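Search this site Enter keywords Go

Before You Sign for the Arm

Kwan-ho Shek has turned down more robots than he has bought, and he would like the ratio to stay that way. He plans equipment spending for Dotia, a pet supply packer in Flemetcombe, and when we spoke on September 8, 2025, a quote from Kiani was still sitting unsigned on his desk.

"They sell you the arm," he said. "Fine, the arm moves. I've seen arms move. I want to know what it does with a rope toy."

Rope toys and plush are most of what Dotia sends out, and much of it goes out in paper. So the trial uses a paper bag, taped down, and a few toys.

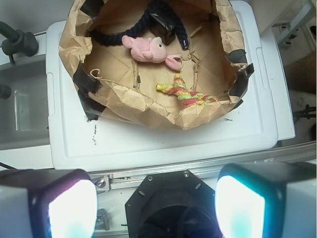
Shek's complaint is with the budget template everyone hands him. It has a line for hardware and a line for installation. It has nothing for spare finger pads, or for the hours his own people spend resetting a station.

"I asked for the price of a replacement pad and got a brochure," he said. "Then I got a second brochure."

Sepehr Abbasi, who runs the trial, is more patient, though not by much. He wants two stations for the first year and a third only if the picking records justify it. The supplier's plan starts at six.
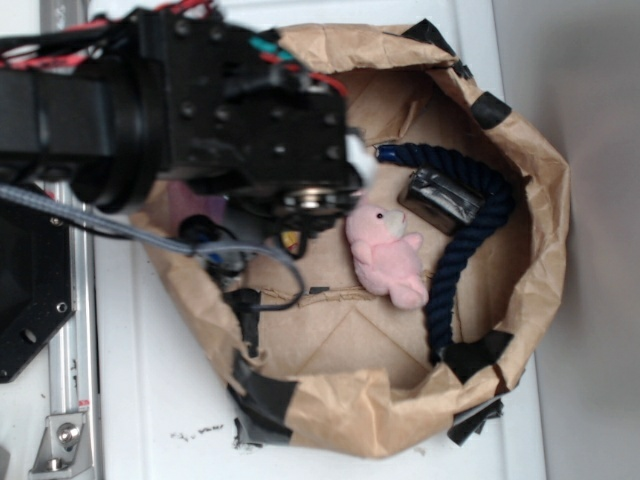 "Six is a number somebody needed for a discount," Abbasi said. He would put the money into cables, brackets and a person to look after them. "Wiring is what stops you. It's never in the pitch."

I asked whether the sensing in the fingers changed his mind. He shrugged. Soft things fold, he said, and a rope can slide along a finger without lifting. He has asked for 246 logged attempts before anybody discusses a lease, with the misses left in.

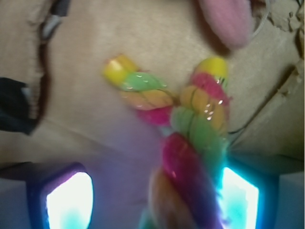 Shek wants the same log, for a different reason. A competing offer from Itby came with a success rate and no list of what had been picked. "Boxes, probably," he said. "I could pick boxes with a rake."

Would he sign if the numbers were good? He took a while to answer. He would sign for two, he said, with the pads priced in writing and a way out after three months. Kiani has until the end of September to send a revised quote.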